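Chapter 6
When the Machine Joins the Crew

After reading this chapter, you should be able to:
describe how a job is broken into tasks before any of it is automated
explain why automating one task changes the tasks next to it
identify who gains and who loses time, pay or skill in a given case

Opening Case: Room Turnover at Brevuvden

Brevuvden is a company that rents out furnished family apartments by the week. When one family leaves, a crew has to get the apartment ready for the next. For years that meant two people per apartment and a paper checklist with 45 lines. Making beds and cleaning bathrooms took up most of the shift. The rest went to small pickup work: toys, books, remotes and cushions, all to be put back where they belong.

In May the company began a trial of robot arms for the pickup work. The arms were set up by a contractor, Rodura, and the crew named the first one Bodo. Fourteen workers took part. None of them lost their jobs during the trial, but by the end of it few of them were doing the job they had been hired for.

Sevim Tokgöz had led a turnover crew for 6 years when the trial started. Her old day was physical. She lifted, bent and carried, and she decided as she went what to do first. Under the new plan she prepared each room for the arm, watched it work, and stepped in when it stopped. "My back is better," she told the authors. "My head is more tired. I used to be done when the room was done. Now I also have to write down what the machine did."

The written record became a task of its own. Over the trial the crews filed 3472 stop reports, each with a room number, an object and a short note. Soft toys appeared often. The notes went to Rodura, and the crews asked to be paid for the time spent on them. Brevuvden agreed, but only after the workers raised it twice – a point we return to in Section 6.3.

Pay was the other open question. A crew leader who supervises an arm needs skills that a cleaner's pay grade does not list. Fankhauser, the consulting firm that reviewed the trial, advised a new grade. The company put off the decision.

As you read, keep the toy basket in mind. It was one line on the old checklist.
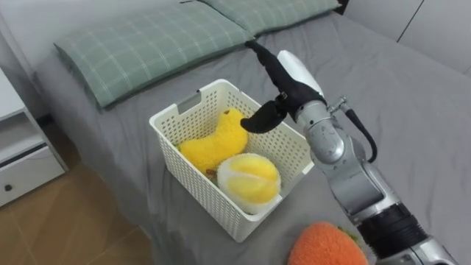
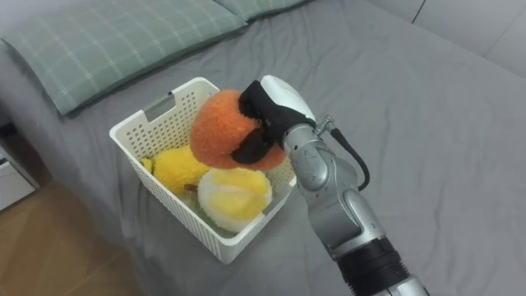
Page last changed: Oct 5, 2018

6.1 Jobs and Tasks

A job is a bundle of tasks held by one person. Machines seldom take over the whole bundle at once. They take a task, and the tasks left behind are sorted again among the people who remain. Some of those tasks grow – checking, fixing and reporting are common ones – and some new ones appear. To study automation at a workplace, begin by listing the tasks as the workers themselves would list them.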